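Hoveo and Semwal Market Bring Back the Borrow-a-Bag Shelf for a Second Season

Shoppers at Semwal Market can once again pick up a cotton bag on the way in, fill it with groceries and bring it back whenever they happen to be passing

SEMWAL – Anyone who has ever stood at a market stall with both arms full of greens and a bag of potatoes balanced on one hip will know the feeling that started all this. The good cloth bags are at home, hanging on the back of the kitchen door, and here you are with nothing but your pockets. Hoveo, the household goods cooperative on Drudard Street, is very happy to share that its Borrow-a-Bag shelf will return to Semwal Market in May, and that this year there will be bags at both entrances as well as at the market office.

The idea is as simple as it was last season. You take a bag from the shelf, you do your shopping, and you carry everything home. There is no deposit, no card to sign and no app to download. When you next come to market, or when a neighbor is heading that way and doesn't mind taking it for you, the bag goes into the return bin by the flower stall. Hoveo collects the bags, washes them, mends the ones that need mending and puts them back out.

Last season 33 stallholders put up the small Borrow-a-Bag sign, and we are so grateful to every one of them, especially the bread stall by the north gate, which handed out bags from under its own counter whenever the shelf ran low. The fishmonger asked us for something that would wipe clean, quite reasonably, and we are still working on that one!

The bags themselves are sewn by Stustico, the small workshop above the old print shop, from plain cotton cloth left over from its apron and curtain orders. Because the cloth comes from different rolls, no two batches are quite alike. Some are a touch creamier, some have longer handles, and a few from the very first batch have an inside pocket that everyone at the workshop loved and that took far too long to sew. If you have one of those at home, please do bring it back, as we know of several regulars who go hunting through the shelf for them.

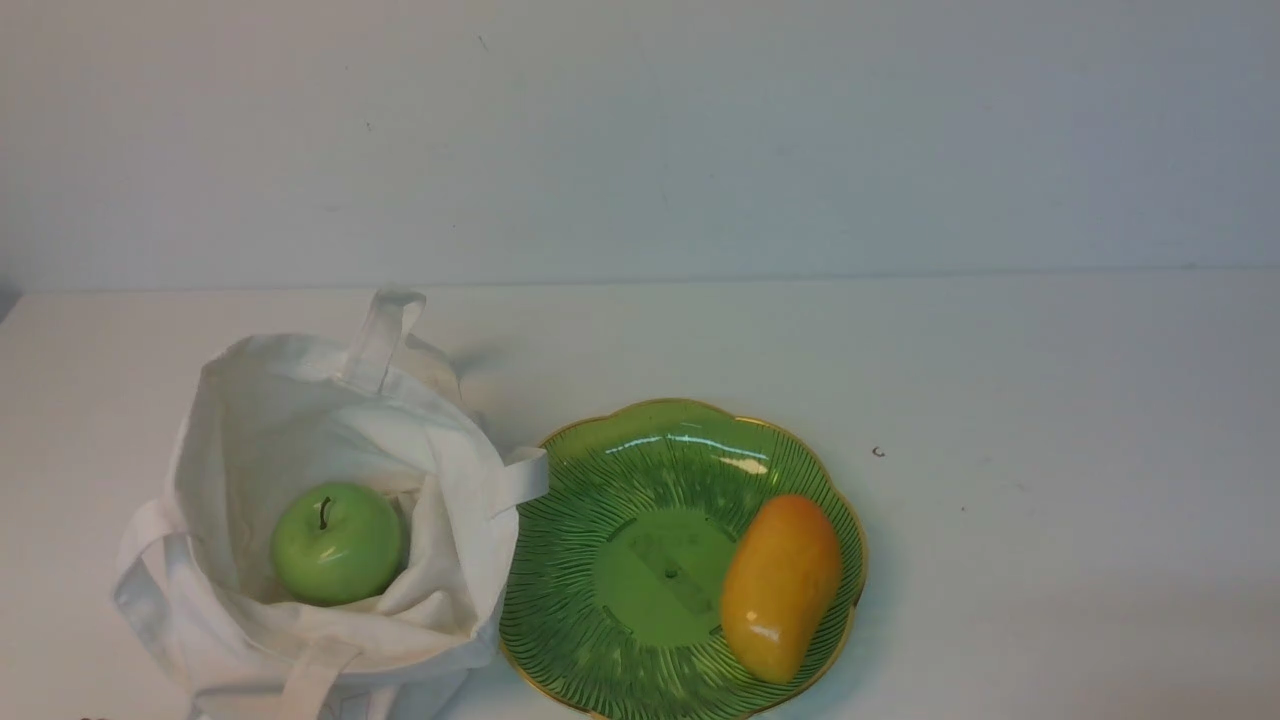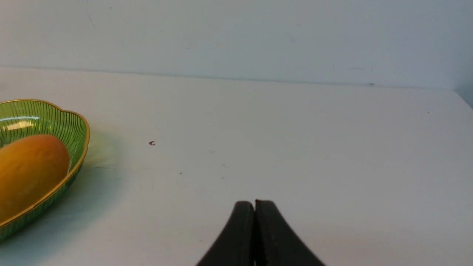
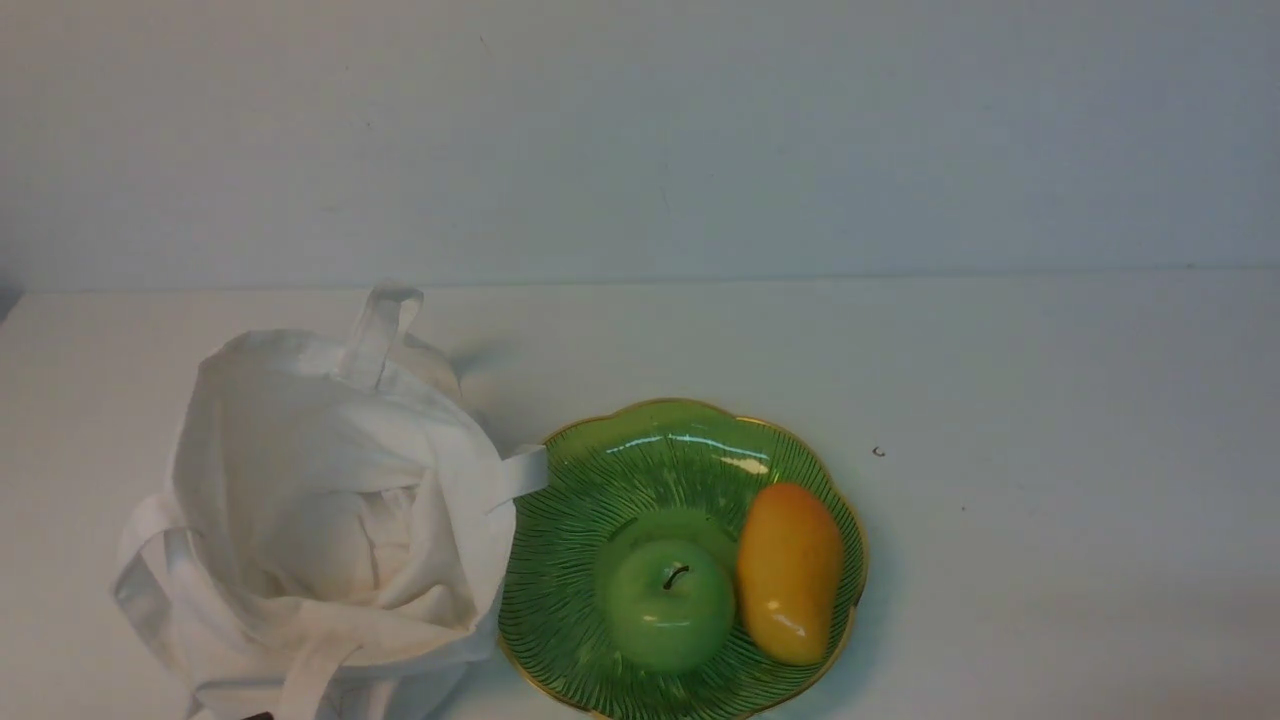 Posted by the Community News Editor, Hoveo

New this year is a mending table, which will be set up beside the market office at 10 a.m. on the first market morning of each month. Bring a borrowed bag with a loose handle, or bring one of your own that you have been meaning to fix since goodness knows when. Stustico will supply needles, strong thread and patches, and will have someone on hand who can show you how to sew a handle back on so that it stays put under a heavy load of squash. Children are welcome with a grown-up, and there is no charge, though a donation toward thread is always appreciated.

We have also listened to what people told us over the winter. The most common request by far was for a way to keep softer fruit from being squashed at the bottom of the bag, and so a small printed card will be tied to the shelf with a few packing tips gathered from the stallholders themselves. Potatoes, squash and jars go in first. Bread goes on its side, never upright. Peaches and plums are best carried on top, and tomatoes really would like to be carried by hand, according to the gentleman who grows them. The card will be available in larger print at the market office.

A word about washing, since we are asked so often. Hoveo washes returned bags in warm water with an unscented soap and dries them on lines in the yard when the weather allows. Cotton does shrink a little and it does crease, and we have decided not to iron them. If you would like to wash a bag at home before returning it, that is a great kindness, but please skip the fabric softener, which some of our borrowers find hard on their skin.

Households with a pile of spare cloth bags are warmly invited to donate them. We can take cotton, canvas or linen bags in any color, with or without printing, as long as the bottom seam is sound. Please shake them out first – we found a whole head of garlic in one last fall, and it had made itself quite at home. Donations can be left at the Hoveo shop on Drudard Street during opening hours, or in the return bin at the market. We are not able to accept plastic or paper bags.

The shelf will be open whenever the market is open, through to the end of October. The season costs are shared between Hoveo and Semwal Market, with the cloth given by Stustico.

About Hoveo
Hoveo is a member-owned household goods cooperative that has been trading on Drudard Street for 14 years. It sells kitchenware, soap by the scoop, brushes, linens and secondhand crockery, and runs a lending cupboard of things people only need now and then, such as jam pans and cake tins.

About Stustico
Stustico is a sewing workshop with 4 machines and a very large cutting table. It makes aprons, curtains and bags to order and teaches evening classes for beginners.

For more information, to add your stall to the list or to ask about the mending table, please call in at the Hoveo shop or leave a note at the Semwal Market office.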